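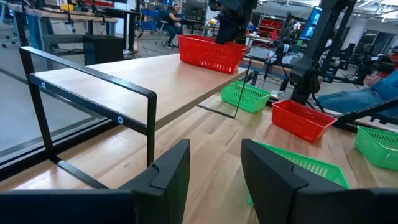

*Slide 1 – work table and raised tabletop on a black frame*

**Opening**

Good morning. I run admissions and student support at Flelitz College of Nursing. I have 15 minutes, so I'll keep to the evening certificate and leave the degree program to Raghda Darwish, who speaks after the break.

**Who applies**

- 1,514 applications for the last intake. Most came from people already working.
- Typical applicant: a care aide or clinic clerk, out of school for years, often with children at home.
- Main worry on the phone is fees. Second is math.

**Fees and aid**

- The Akande fund pays the first term for students who qualify. It doesn't cover books or uniforms.
- Forms go to Kibet Masanja's office, not to the front desk. Say this twice.
- Late forms are held for the next intake.

(Pause. Ask who in the room has helped someone fill one out.)

**Bridge course**

Deok-su Yoon set up the bridge course in math and writing. It runs before the term starts and meets from 6 p.m. to 8 p.m. There are 3 sections, all taught on the main campus. Students can repeat it once at no charge.

We used to make it required. Now it's advised – the placement test decides who gets a call from us.

**Placements**

- The college arranges every clinical placement. Students shouldn't contact hospitals on their own.
- Night placements are possible in the second year only.
- Travel is the weak spot. The bus stops running before the late shift ends, and we don't have a fix yet.

**Close**

Applications open in June. Leave the contact slide up during questions. If anyone asks about transfer credit, send them to Dzintra Avotiņš at the back table.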